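Home | Bathroom | Kitchen | Floors | Contact

We use cookies to remember your settings. Accept | Manage

Wiping down a vanity and basin

Needed: two cloths, mild dish soap, 400 ml of warm water.

1. Move bottles to one side of the countertop. Leave the faucet area clear.
2. Wet the basin and apply soap with the first cloth. Work from the rim to the drain.
3. Treat colored spots near the drain separately. Hold the soapy cloth on the spot for three minutes, then rub in small circles. Do not scrape.
4. Wipe the faucet from the spout back to the base.
5. Rinse, then dry all chrome with the second cloth. Fold it and leave it on a rear corner of the countertop.
6. Wipe the cabinet doors last, around the handles.

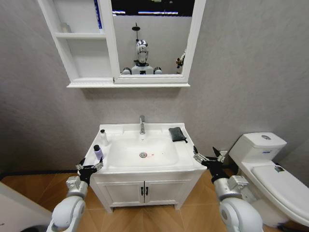

Mārtiņš Lapiņa writes that in hard water areas step 5 should come right after step 4, before the faucet can dry by itself. The order above works for soft water.

Contact | © Mundden | Back to top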